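Skip to content
Home | Forums | TV & Music | Members | Search | Log in

We use cookies to keep you signed in and to remember your display settings. Accept | Manage

TV & Music > Series Discussion > Wurimen

Thread: Wurimen season 2 soundtrack, which version of the finale song is the real one?

tapehead_lou
Posted 21/07/2024

The finale of Wurimen uses a song credited on screen as "Bodis," performed by Ohemaa Dankwa. The soundtrack album has a track with the same title and the same performer, but it is not the same recording. Differences I can confirm by ear:

The broadcast version starts on the vocal. The album version has an eight-bar keyboard intro.
The second verse has different words from line two on.
The album version is a half step lower.

I ran both through a pitch display to check the last one. The gap is constant from start to finish, so it isn't drift. Does anyone know which was recorded first, and whether the broadcast version can be bought anywhere?

marginwalker
Half a step is a common result of a broadcast speed change. If your copy of the episode came from a region that runs at a faster frame rate, everything in it will be sharp by a bit less than a semitone. Check the dialogue against another copy before you call it a separate take.

tapehead_lou
Already checked. The theme music in the same episode matches the album theme exactly. Only "Bodis" is off. Also, a speed change would not rewrite the second verse.

marginwalker
Fair on the verse. I'd still like to see the tempo numbers.

tapehead_lou
Broadcast is 133 beats per minute. Album is slower, but it moves around in the bridge and I can't get a steady reading there.

kettle_drum
The album version is a re-record. Dankwa talked about it on the Agbeko podcast back in April. Her account was that the show version was cut in one afternoon to a locked picture edit, and she was never happy with the key. When the album was put together she asked to do it again, lower, with the verse she had wanted in the first place. She sounded pretty relieved about it.

Colm Rafferty is the credited producer on both, which is part of why people assume they are the same file.

oldgrayvinyl
I don't read the interview that way. She said the verse was "put back," and to me that means the album words are the older ones. So the recording is newer but the song as written is the album one. If the question is which is the real version, I'd say album.

kettle_drum
The song as written isn't what aired. 862 people voted in the poll on this board after the finale and picked it as best music moment of the season. They voted for the performance in the episode.

oldgrayvinyl
A poll doesn't settle authorship.

kettle_drum
I didn't say it did. I said it's what people mean when they ask for the song.

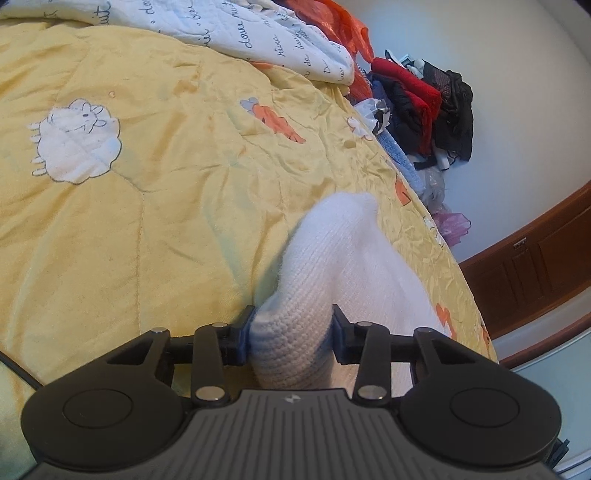
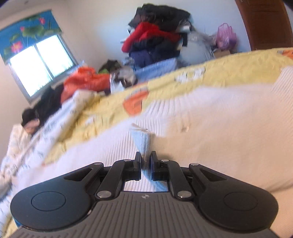
pell_mell
Is the broadcast version for sale anywhere on its own?

kettle_drum
Only on the Fikik seven-inch, B side. It was pressed once for the season premiere event and hasn't been repressed. No streaming service carries it.

pell_mell
Thanks. Any idea what the pressing run was?

oldgrayvinyl
The label said 151 copies when it announced the single. I have one. The sleeve lists both sides with timings and gives Rafferty as producer and co-writer. The album booklet gives him as producer only.

tapehead_lou
That's new to me. If he is a co-writer on one and not on the other, the changed verse would explain it. He could have written the broadcast lyric himself to fit the scene.

marginwalker
Or the booklet has an error. It already misspells the name of the string arranger on two tracks. I wouldn't build much on it.

tapehead_lou
Has anyone looked up the registration? The writers' shares should be listed there.

oldgrayvinyl
I looked. There is one entry for the title with both names on it. It doesn't separate the two lyrics. An alternate lyric doesn't always get its own entry, so that tells us very little either way.

kettle_drum
For what it's worth, the closed captions on the finale print the broadcast words in full, and line three of the second verse reads "the river door." On the single it sounds like "the river's door." Captions are done by a separate vendor and can be wrong, but I've played it back a lot and can't hear an S on the episode.

oldgrayvinyl
It's there on my copy of the single, very faint. The episode mix has a door sound effect right on top of it. Try the left channel only.

kettle_drum
Left channel does it. I hear the S now. So the single and the episode are the same vocal.

marginwalker
Same vocal, different mix. The single has to be a fuller master too, the episode fades under the credits before the last chorus.

tapehead_lou
Summary so far for anyone searching later:

Recording one: sung for the episode, higher key, alternate second verse. Heard in the finale and, in full, on the Fikik single.
Recording two: made for the album, lower key, keyboard intro, second verse as Dankwa says she first wrote it.
Writing credit on the single and booklet doesn't match. Unresolved.

oldgrayvinyl
I'd change "alternate second verse" to "broadcast second verse." Alternate implies we know which one came first.

tapehead_lou
You argued on this same page that we do know.

oldgrayvinyl
I argued it's likely. Edit it or don't.

pell_mell
There are three live clips from the spring shows. She sings the album verse in all of them but in the higher key. Make of that what you will.

marginwalker
Link them when you get a chance and I'll pull tempos.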